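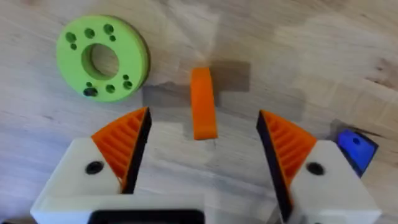
A green ring, an orange block and a small piece of blue on a light wood tabletop.

The Long Life of a Kitchen Table

My grandmother's table came to me in January with one short leg, a burn the size of a saucer and a strip of gum under the far end that I am fairly sure was mine. I had no room for it. I took it anyway, as people do, and for two weeks my husband and I ate supper sideways with our elbows against the refrigerator, until he very gently suggested that I find somebody to look at it.

That somebody was Walid Nimri, whose shop sits at the bottom of the hill in Talitz, between a shoe repair place and the Kokkinos bakery (go early, and get the sesame rings while they're still warm). He works on tables and nothing else. People bring him chairs and he sends them up the road to a cousin. He tried chairs once, for a year or so, and still makes a face when the subject comes up.

"A chair, you sit in it and you forget it," he told me, running his palm over the burn. "A table, you look at it all day. You know every spot."

I meant to drop mine off and leave, and ended up staying the whole morning. There were 11 tables in the shop that day, most of them upside down on blankets with their legs in the air, and Nimri seemed happy to have somebody to walk around with. One had been sawed in half when two brothers divided up a house. The sister-in-law of one of them had since gotten hold of both halves and wanted them joined again, seam and all. Another was a big drop-leaf from Bekura, the old furniture works across the river, which closed when Nimri was a boy. His father sanded tabletops there, and he can tell a Bekura table with the lights off by feeling for the little rounded notch under the apron where the workers hooked a finger to lift it.

What surprised me is how few of his customers want their tables to look new. Twenty years ago, he says, they all did. They wanted the rings and scratches gone and a finish so thick and shiny you could comb your hair in it. Now they come in with instructions. Please leave the ink. Please leave the dent where Dad dropped the roasting dish. One woman had chalked circles around the marks she wanted kept, and there were so many circles that he called her up and asked whether she might just like it wiped down with soap and a little oil. She did, and he charged her for the oil.

I understand her completely. At our house the table was where the homework got done, and the taxes, and the haircuts. My uncle played Trandia on it every Sunday, a card game I have never met outside my own family, with rules that seemed to shift in his favor as the afternoon went along. My mother rolled out dough at one end while somebody glued a model ship at the other, and you had to shove all of it over before you could set down a plate. I can't remember what hung on the walls of that kitchen, but I could draw you the grain of the wood by my own place, including the knot I used to think was a rabbit.

If you have an old table of your own, Nimri's advice is pretty plain. Keep it out of the sun and away from the radiator. Tighten the bolts every winter. Wipe up water when you see it, and don't lose sleep over the water you didn't see. He has no patience for glass tops laid over wood, and he'll tell you so at length.

He kept mine for 20 days. The short leg has a new foot, made from a scrap of Bekura beech, a shade paler than the rest. The burn is still there. I had asked him to leave it, and then worried all the way home that I should have asked for the gum to stay too. I needn't have. When we turned the table over in the kitchen, he'd left that where it was.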